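Home Help Board > Cleaning > Floors

What's the right order for sweeping a playroom and the tiled bit outside its door?

Posted by Eetu Sjöberg, 10 June 2019

Okay, this is a dumb one but it has bugged me since we moved in, so I'm asking. We have a playroom with a pale, almost white floor, and right outside the doorway the floor changes to reddish-brown square tiles with light grout. The kids do crafts in there, so by the end of the day it's bits of everything. I sweep the crumbs and scraps toward the doorway, then over onto the red tiles, and then I lose half of it in the grout lines and have to start over.

My broom has one of those long blue handles and I do like it (it's tall enough that my back doesn't complain), but I wonder if I'm just using it wrong. 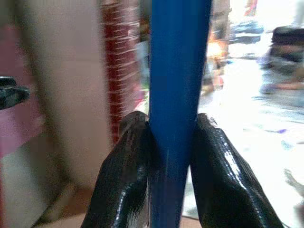 I've tried going the other way too, starting on the red tiles and pushing everything into the room, and then I've got one giant pile in the spot where everybody walks. The room is 13 feet long, so it's not like it's a ballroom! It still takes me forever. I usually have a bucket and a dustpan parked by the door and I move them maybe five times before I'm done.

The other thing is all the stuff that isn't trash. Cables, toys, shoes, craft things. Do you pick it all up first or sweep around it? My wife says pick up first. I say that doubles the work. Somebody settle this please.
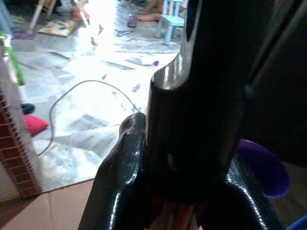 The playroom floor – little blue chair, a cable and the scissors still down there

Also open to product ideas, but I'm not spending 60 bucks on a broom.

Đức Lục
Member, 943 posts

Your wife is right, sorry. Pick up first, always, and the sharp things before anything else. I see scissors on that floor and I'd want those up high before I even went looking for the broom. Then cables. A loose cable is the worst thing to sweep around, you catch it with the bristles and drag it and now the dust is spread out again.

I do it with one empty box. Everything that isn't trash goes in the box, no sorting, and that's a few minutes tops. Then the little chair goes up on a table or out of the room. Sorting is for later, or for the kids, if you can get them to do it (mine will, for about one song).

For the doorway: stop sweeping across it. Treat it as two floors. Start at the far wall of the playroom, work toward the door, and make your pile on the pale floor about a foot before the red tiles. Set the dustpan down right there and pick up the pile. Only after that do you step out and do the red tiles as their own job.

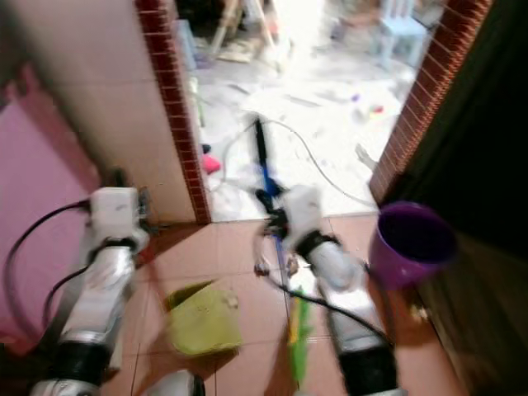 On the red ones, go along the grout lines and then once more at an angle, with short strokes. If you flick the broom up at the end of each stroke the fine dust just flies and lands behind you. Keep the bristles down. And leave the bucket on the hinge side or wherever the door doesn't swing, and don't move it again until you're done.

One more thing – do the corners by the door frame with a hand brush. A wide broom won't get in there no matter how you hold it.

Posex
Member, 26 posts

vacuum

Stilter
Member

I agree with most of what Đức Lục said, except I do the hallway side first. In my house the grit comes in from the hall on people's feet, so if I clean the playroom first it gets walked right back in. Try it both ways for a week and see which one bugs you less.

For the fine line of dust the dustpan always leaves behind, I use a damp paper towel. One wipe and it's gone. I've bought three different dustpans with rubber lips and every one of them left the line.

If you want a different broom, check that the handle screws in tight. Mine came loose every couple of minutes until I wrapped some tape around the threads, and it's been fine since March.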